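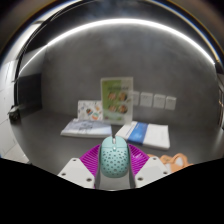 The Mint Mouse and Other Desk Things: A Small Gallery

By the Zundarness desk diary
December · 7 min read

I've been promising a desk post for ages and kept putting it off, mostly on account of the desk being a disgrace. Well, last Friday I finally cleared it, and then of course I got completely distracted by the mouse and never got any further. So the gallery this month is a very short one (one picture, you've already scrolled past it) and the rest is me going on about what's on the desk and what went back in the drawer. Get a coffee!

The mouse

Mint green! I'm so happy with this color. I'd been using a plain black one for years and could never find it on the dark gray tabletop, especially in the evening when I only have the lamp on. I'd be patting around like somebody looking for their glasses. The green shows up right away.

The part I like best is the back end of it. See all those little holes? They run in staggered rows right over the part where your palm sits, and they get smaller toward the edges, which makes the whole thing look a bit like a fancy cheese grater or the speaker on an old radio. The front is smooth, just the two buttons with the pale wheel between them and one small rounded button behind the wheel. I've set that one to jump back to the desktop, and I now hit it by accident maybe twice a day. I'm getting better.

I did wonder if the holes would collect crumbs. Ask me again in the spring. So far I've gone over them with a soft paintbrush on Sunday nights, the same one I use for the keyboard, and that seems to be enough. My sister swears by a can of air but I don't like the noise and neither does the cat.

The reading pile

The two lying flat behind the mouse are what's left of a much bigger stack. The pale one on the left, white going into a sort of bluish lavender, is there partly for its cover if I'm being truthful. I love that blue toward the right-hand end. It looks so good next to the green that I've been moving it around the desk all week to keep the two of them together, and I haven't read a page.

The rest of the pile went to the shelf in the hallway. My rule now is two at a time on the desk and everything else has to wait its turn. I had the stack up so high in the fall that I was using it as a shelf for my mug, and you can guess how that went. (The mug was fine. The library book was not, and I paid for it.)

The tabletop

I get asked about this more than anything else, so: dark gray, flat, nothing special, and I bought it secondhand from an office that was closing down over in Sedberg. Two of us carried it up three flights of stairs and I said I'd never move again. It's a lovely background for anything with a bit of color in it, but it shows dust like you wouldn't believe. I wipe it down with a barely damp cloth and then a dry one right after, or you get streaks.

If you're choosing a desk and you're torn between dark and light, I'd still pick dark. Pale things look so nice on it.

Where everything else went

The pens are in a Nouri tin, the kind with the tight lid that you have to pry off with a spoon. I kept the ones that write and let go of the rest, and I felt guilty about it for an entire evening. The chargers are in a Bustex pouch with a label on it, which I was very proud of until I noticed I'd put the scissors in there too.

Paper was the worst job by a mile. I had receipts going back years, a warranty for a toaster I don't own anymore, and the instructions to three different lamps. I sat on the floor with a bag and went through the lot with the radio on, and it took until almost seven o'clock. I've kept one folder. Everything in it has a date on the top corner, and when the folder won't close I'll go through it again.

And photos! I cleaned up the computer while I was at it, seeing as I had a nice new mouse to click with. There were 2,439 pictures in a folder called "sort these," and a good 200 of them were the same sunset. I've kept four sunsets.

Still to do

The lamp needs a new shade, the current one leans. I want a proper mat to go under the mouse too, and I can't decide between a cream one and a dark green. Cream would be prettier, dark green would survive my coffee habit. If you've got a felt one, tell me how it washes, I've read such different things about them.

Next month I'm hoping to do the kitchen drawers, all the way from the good one to the one with the batteries and string in it. I opened that last one this morning to see how bad it was and closed it again.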